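How I Plan a Mosaic Portrait Out of Studs (Without Losing My Mind)

I made my first brick mosaic for my niece's birthday and it looked like a potato wearing glasses. The second one was better. By now I've done enough of them that friends ask me how, so I'm finally typing it all up.
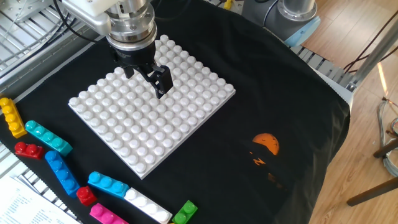

Most of the work happens before you place a single piece, and that's the part I got wrong with the potato. I grabbed a photo I liked, squinted at it, and started at the forehead. Don't do that! Give yourself an evening for planning and the building part gets really relaxing.

Step 1. Pick a photo with strong light

You want one face, shot fairly close, with light coming from one side. A window is great. Flash is terrible, it flattens everything out and the nose disappears. My favorite source photo so far came off an old Nokia phone (my friend Lanying Yan in a bus shelter, laughing) and the low quality didn't matter a bit, you're about to throw away most of the detail anyway.

Crop tight. Tighter than that. Chop off the top of the hair if you need to. Eyes and mouth need all the room you can give them.

Step 2. Shrink it

Open the photo in any free image editor and turn it to grayscale. Then crop it square and resize it so one pixel equals one stud on your plate. Count the studs along one side of your own plate first and use that number. Zoom way in and you'll see a blocky little face. If you can't tell who it is from across the room, go back to step 1 and try a different picture. I once went through 11 photos of my dad before I found one that worked.

Step 3. Cut it down to five shades

Look for a setting called "posterize" or "indexed color" and set it to five. I use white, light gray, dark gray, black and one oddball color for fun. For Shaohua Lei's portrait the oddball was a dusty orange for the midtones and I still think it's the best one I've made.

Turn dithering off. It sprinkles random dots everywhere and on a small mosaic it just looks like a rash.

Step 4. Fix the eyes by hand

The computer will mess up the eyes. Mine always come out as two gray smudges. Go in with the pencil tool and put a single white pixel in each one, up and to the side where the light would hit. Then check the mouth corners — moving one dark pixel can turn a smile into a sneer, so play with it for a while.

Step 5. Get your piece list

The histogram in most editors will tell you how many pixels of each shade you have. My last one needed 737 dark grays. Order a few extra of everything, they roll under the couch. I buy mine used at the Hillcombe flea market and sort them into muffin tins while I watch TV.

Step 6. Print the map and build

Print the picture big, with grid lines, and cross off each row with a highlighter as you finish it. I start at the bottom left corner and work up. Xiuying Feng swears by starting at the eyes, and hers come out lovely, but I lose my place when I do that.

Press each piece down straight and take a break every few rows. My thumbs get sore after an hour or so.

Step 7. Step back

Phone camera is your friend. Take a picture from across the room every so often and look at it small. Mistakes jump right out, and swapping a piece now is a lot easier than after it's framed.

For framing I use a plain shadow box with a piece of stiff board behind the plate. No glue on the pieces, I like being able to pull one apart and do somebody else next.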